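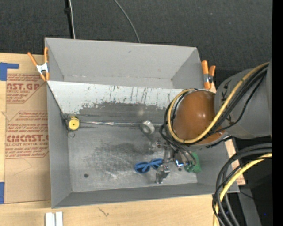

Section 4. Starting a Shift at the Zatilo Sorting Cell

This section is for operators who used to sort returned parts by hand and now look after the cell. The arm does the picking. You load the bin, clear stops, and decide what happens to parts the arm leaves behind.

4.1 Before you start

1. Sign on at the panel with your own badge. The cell records every stop under the name that is signed on.
2. Check that the spring clamps grip the sides of the bin. Push the bin lightly. If it moves, reseat the clamps and run the position check in Section 6.
3. Look along the arm's cables. They must follow the arm without catching on the bin or the clamps.
4. Remove tools and gloves from the table.

Note: Scuffs and scratches inside the bin do not need to be reported. Report cracks and sharp edges to Tatsuya Kinoshita in maintenance.

4.2 Loading

1. Press HOLD and wait for the arm to park.
2. Spread the parts over the floor of the bin. Mixed shapes and colors are fine.
3. Step back behind the line and press RESUME.

CAUTION: Do not reach into the bin while the arm is over it, even if it has stopped moving. A paused arm can restart without a warning tone.

4.3 When the arm misses a part

The arm tries each part 2 times and then goes on to the next. Rings lying at an angle and parts resting against a wall are missed most often.

1. Let the cycle finish.
2. Press HOLD.
3. Move the part to the open floor, or take it out and place it on the hand-sort tray.
4. Enter the reason code. Code 27 means "moved by operator."

Note: Missed parts are not counted against the operator. The codes go to Shigeru Sugawara, who uses them to adjust the grip settings.

4.4 Changes to your job

Hand sorting stays in place for coated and damaged parts. Operators rotate between the cell and the hand-sort bench every two hours. Grading decisions remain with the operator, and the cell does not override them.

The gripper is due for inspection every 2,000 cycles. The panel shows a yellow bar when the count is close. Finish the current bin, then call maintenance.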